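Flundel Kitchen Pack, README

Flundel is a simulated kitchen pack for testing arm controllers before they go near real hardware. It is sold by Plinska as a download with a one-year licence. This file covers what is in the pack, how to install it and what we know to be wrong with it.

The kitchen used in the quick start has a marble worktop, a toaster and a dishwasher under the counter. The arm is white with a parallel gripper. 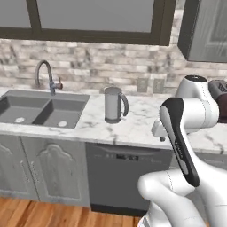
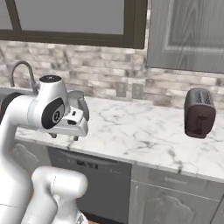 Can I use my own arm model with the pack?

You can, as long as it comes as a URDF with named joints and a gripper with two fingers. Put the file in the arms folder, copy the settings from default_arm.yaml and change the joint names. Suction grippers load but cannot pick anything up in this version.

What is in the pack

13 kitchen layouts, all built to the same scale
300 recorded runs, split by layout
More than 1,000 object placements, stored as plain text
A task runner and a small results viewer
Two sample controllers, one scripted and one learned

Each recorded run holds joint positions, gripper opening, object poses and rendered views. Depth is off by default. Turn it on with depth: true in the run settings, and expect the output folder to grow quickly.

Installing

Unpack the archive somewhere with a short path. Long paths break the texture loader on Windows. Run setup.py from the top folder, then paste in the licence key from your order email. The key is checked once at install and again when you update. There is no need to be online in between.

To try it out, run quickstart.py. The first start is slow while the textures are prepared. Later starts read from the cache.

Tasks

Tasks come in three groups: reach, pick and place, and doors. Reach tasks only need the arm to get to a point above the worktop. Pick and place tasks score the final pose of the object, with a tolerance you can set. Door tasks cover cupboards and dishwashers and are the least finished part of the pack. Handles with an odd shape may let the fingers slip through.

Known problems

Shadows flicker in layouts with more than one window.
The results viewer forgets its column widths.
Tap levers move but no water is modelled.
Resetting in the middle of a grasp can leave the object hanging in the air. Reset twice to clear it.

Licence and support

One licence covers 2 machines at the same site. You may publish results and rendered stills. You may not pass on the layouts or the textures, changed or unchanged. Teaching licences are handled by Macaraeg, and the form is in the docs folder.

The Brorstead add-on (utility rooms and larders) is a separate purchase and needs version 2 of the pack. Install it after the main pack, into the same folder.

Send bug reports through the tracker with the log file and the layout name. Reports without a log are closed after a month. The next release is planned for December and will mostly be fixes to the door tasks.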